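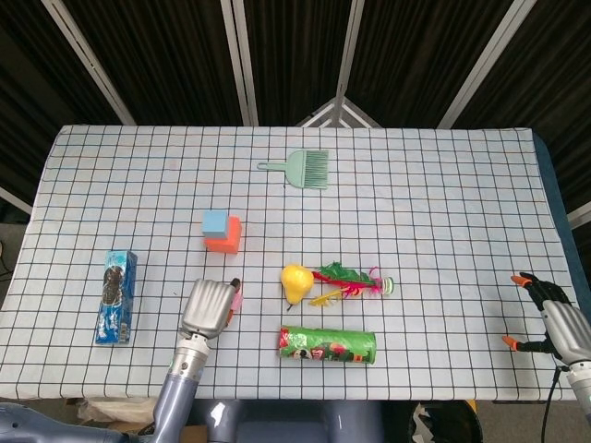
Nomano Table Cloth, Black Grid on White

By Drendasora Home
2021-02-14
9 shares | 3 comments

The Nomano is our everyday table cloth. It is a woven cotton cloth with a printed grid, hemmed on all four sides, and it comes in rectangular sizes only. We have stocked it longer than any other cloth in the shop and most of our repeat orders are for this one.

The lines are thin and the squares are open, so it suits a plain dinner set as well as mismatched plates. People who sew or do craft at the kitchen table like it too, as the lines help when you are laying things out straight. Please don't use it as a measuring guide. The print can shift a little when the cloth is cut and hemmed, and it will shift again after a hot wash.

Sizes

Small: square-ish, for a table that seats two. Can also be laid over a larger cloth.
Medium: for a table that seats four.
Large: seats six.
Extra large: for an extended table or two tables pushed together. This size has a seam down the middle.

Measure the length and width of your table, then add the drop you want on each side and double it. For daily meals a short drop is easier to live with, especially if you have small children or a dog who likes to sit underneath. For a buffet or market stall you may want it close to the floor. If you are between sizes, go up. The hem can be taken in at home with a straight stitch, but there is no spare fabric to let it down.

Oval and round tables can use the Nomano but the corners will hang lower than the rest. Our Cilent range has proper rounds and is a better choice.

Fabric and finish

The cloth is cotton with no coating. It will soak up a spill, so blot quickly with a dry tea towel and don't rub. If you want something you can wipe with a sponge, look at the Sutter oilcloth, sold by the metre off a roll 1000 mm wide.

Colour can vary slightly between batches. Some come out a clean white and others lean a bit cool. If you are ordering more than one to use side by side, order them together and put a note in the comments box at checkout. We will pick them from the same carton.

Washing

Wash it on its own the first time, in cold water. After that a warm wash with other light colours is fine. Use an ordinary laundry powder or liquid. Don't use chlorine bleach, as it turns the black lines brown. An oxygen soaker is all right for tea, coffee and curry, but test it on a corner first.

Expect a small amount of shrinkage in the first few washes, more along the length than across. The sizes allow for this. Line drying is best. If you use a dryer, take the cloth out while it is still a little damp and iron it straight away on the cotton setting, from the back.

Red wine should be rinsed from behind with cold water as soon as the meal is over. For candle wax, let it harden, lift off what you can with a blunt knife, then iron the rest out through brown paper.

Crumbs and grit are what wear a cloth out. Shake it outside, or use a small hand brush and work from the middle of the table to the edge. Keep that brush for the table and don't use it on the floor. 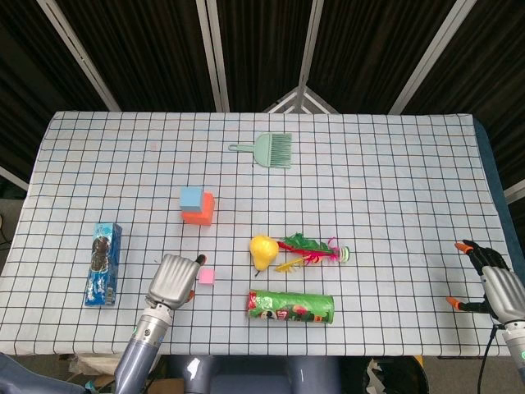
Storage

Fold along the grid lines and the creases will be straight. If a cloth is going away for the season, wash it first, even if it looks clean. Sugar and oil marks that you can't see now will come up yellow in the cupboard. Refold it along different lines every few months if you have the time.

Delivery and returns

Orders leave our warehouse in 3 working days. Express post is available at checkout for all sizes except extra large, which is sent rolled on a tube and goes by road.

You can return an unwashed cloth for a refund or exchange. We can't take back a cloth that has been washed, ironed or altered, unless there is a fault in the weaving or the hem. Keep the cardboard sleeve until you have tried the cloth on your table.

Stock

Small, medium and large are in stock. Extra large is on back order, and the next shipment is due in August. You can pay now to hold one, or leave your email address and we will write when they arrive.

Related items

Nomano Napkins, set of 6
Nomano Table Runner
Sutter Oilcloth by the Metre
Cilent Round Table Cloth
Cilent Linen Tea Towel
Drendasora Table Cloth Clips, stainless steel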